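Moremis Open Day Garments - data card

Version 2
Last edited 21 May 2020
Maintainer: Katia Mancuso
Floor lead for the open day: Prasert Ongart

Summary

Moremis Open Day Garments is a set of two-handed garment handling recordings made with hand-held grippers during the open day at the Jiltdale lab. It contains 183 episodes. The demonstrators were lab staff and visitors who signed up at the door. Each episode covers one garment and one task, from first contact to release or abandonment.

The set was made as a side product of the demonstration. It is smaller and less tidy than the Skelorura towel set, and it should not be merged with that set without reading the section on labels.

Background

The open day had two stations. Station A showed the Pongsiri arm replaying towel folds recorded earlier, with no visitor input. Station B was the collection table, where visitors held the grippers themselves. Only Station B is included here. Logs from Station A are kept separately and are not released.

Usa Chantharasri gave the introduction at Station B. Visitors were shown one complete fold, allowed a practice attempt, and then recorded. Practice attempts were discarded unless the visitor asked for them to be kept, in which case the metadata field "practice" is set to true.

Tasks

lift_and_spread: pick a garment out of a pile and lay it open on the table
handover: pass a garment from one gripper to the other
fold_half: fold an open garment once along its long axis
bundle: gather the garment and move it to the other end of the table

Visitors chose the task. The choice was uneven, and fold_half is overrepresented. Staff recorded extra handover episodes after the doors closed - these carry the tag "staff_late".

Collection setup

Both grippers are operated by hand, one per hand, and each records its own video and jaw opening. The two streams are aligned by a shared start signal. Alignment was checked by Charoen Thepsuriya on every file, and the remaining offset is stored in the metadata. It is not corrected in the video.

Garments were taken from the lab's standard box: T-shirts, sweatshirts, trousers and a few knitted items. Thick garments with ribbed cuffs or hems were kept in on purpose. They tend to fold over on themselves when gripped near the middle, and the second gripper then has to find an edge among several layers. 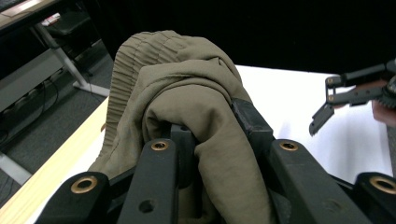
Regrasps are common in handover and bundle episodes. A regrasp is counted when the jaws open past the threshold and close again on the same garment. The threshold is given per gripper in calibration.json, as the two units do not close to the same zero. Users who compute their own contact events should read that file first.

Jaw opening is stored as a raw encoder value and as a scaled value from 0 to 1. The scaled value is clipped. The raw value is not.

File layout

episodes/ one folder per episode, numbered in recording order
episodes/NNN/left.mp4
episodes/NNN/right.mp4
episodes/NNN/jaws.csv
episodes/NNN/meta.json
calibration.json
splits/train.txt
splits/heldout.txt

Numbering has gaps where episodes were withdrawn. Do not renumber; the split files refer to the original folder names.

Labels

Each episode has one outcome label: complete, partial or abandoned. Labels were assigned by Angus Strachan from video, then checked by Katia Mancuso. Where they disagreed, the label is partial and "disputed" is set to true. The Skelorura set uses a two-way label and counts most of our partial episodes as failures.

Known issues

Operator skill varies widely. The field "operator_type" separates staff from visitors, but no finer grading is available.

Background content was not controlled. Furniture, cabling and parts of the operators' hands appear in many recordings. Audio was removed from all files.

The left jaw log drops samples in some early episodes. Gaps longer than 500 ms are listed in meta.json under "jaw_gaps". Shorter gaps were left as they are.

Garment identity is recorded by type and color only. The same item may appear in both the training and held-out splits.

Consent and withdrawal

Visitors signed a release before recording. No names are stored with the data. A participant who wants an episode removed should send the slip number to the maintainer; the folder is then deleted from the next version and the split files are updated.

Changes in version 2

Added jaw_gaps to all metadata files
Fixed swapped left and right streams in two episodes
Removed audio tracks
Added the staff_late tag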